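Subject: Re: Puffy jackets – fold, roll or hang?
From: Joyce Temba
To: Ultness Home and Closet list
Date: 11 Oct 2025

An earlier message said:
> Hello all, I'm getting the winter things out and putting the summer things
> away, and I've run into my yearly trouble with the quilted jackets. We have
> two down ones and they take up half the shelf. Last year I squashed them into
> a vacuum bag and they came out looking like pancakes. Does anyone fold theirs?
> And what do you do with the hood? Mine always ends up sticking out of the
> pile like a hat on a scarecrow.

Hello dear, and hello everyone else who has been reading along quietly (I know there are a lot of you, I see the same names every fall!). I meant to answer sooner, but September got away from me with the move of my sister's things out of the Mosoti apartment, and then it was suddenly jacket weather.

I do fold mine, and I do it on the bed. I used to try on the ironing board and then on the kitchen table, and both are too narrow once the sleeves are out. On a bed you can spread the whole jacket and walk around it. I lay a soft blanket down first, which keeps the shell from picking up fluff from the bedding.

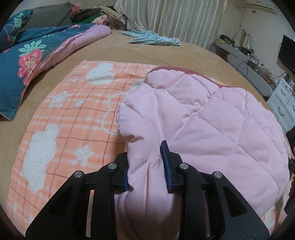 Pink quilting on the orange plaid blanket, the one with the fluffy white shapes.

Now, the order I go in. Close the zipper all the way, even if it's a nuisance, and turn the jacket face down. Press the air out with your forearms from the hem toward the neck, slowly, the way you would with a comforter. Don't lean your whole weight on it. Bring the sleeves in flat across the back, one over the other, and only then look at the hood.

The hood was my scarecrow too, for years. What I do now is lift it by the rim, give it a little shake so the down settles, fold it in half along the middle and lay it down on the back between the shoulders. After that the jacket folds up from the hem in two turns and the hood stays tucked inside.

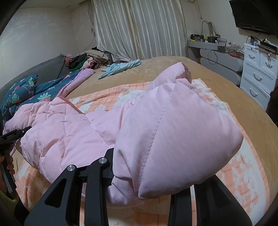
What I store them in

I gave up on vacuum bags after one winter, same as you. I like a plain cotton sack, and the large ones from Fekitz have lasted me very well – I paid 40 for the set and have washed them more times than I can remember. The Arex boxes are sturdier and they stack, but they have a stiff lid and I find myself pushing down on it, so I keep those for sweaters and spare pillowcases.

If you do have the hanging room, hang them. I'd never argue with that. A wide hanger, zipper closed, nothing jammed up against either side. We just don't have the closet for it.

One more thing, about the rest of the bed while you're at it. I finish the jackets before I start on the blankets and the folded clothes, or I end up with everything in one heap and lose the afternoon. My daughter does it the other way around and says it works fine for her, so do as you like!

Let me know how the second jacket goes, and whether the hood behaves.

Warmly,
Joyce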